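Support > Tickets > Phones & Tablets > Battery

Home Devices Tickets Log in

We use cookies to keep you signed in. Accept | Settings

Opened by Giang Tôn, Wednesday, March 15, 2023

Hi all! My Clondeck phone has started shutting itself off at 33 percent – no warning, straight to black. It began right after the last system update. If I plug it in, it comes back showing 60 or even 70, so the meter is clearly guessing.

So far I've cleared the cache, turned off fast charging and run it in safe mode for 2 days (same thing, ugh). The Lanar charger is fine with my tablet. 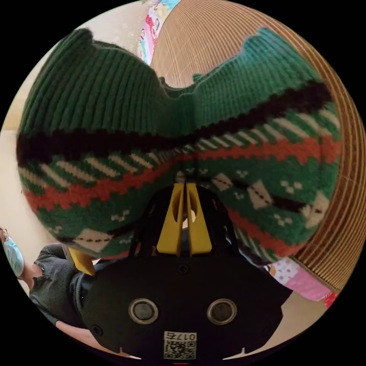
Green sweater with cream diamonds, full size.

Bình Tiêu asked me to drain it completely, charge it while switched off, then send the battery log. Done, log's attached! It got down to 19 this time before dying, so a bit better, but I still can't trust it on the bus home.

Is this a bad battery or the update? If it's the battery I'd love to get it swapped before my trip in April – do I mail it in or can I drop it off at the Egan store?

Status: waiting on support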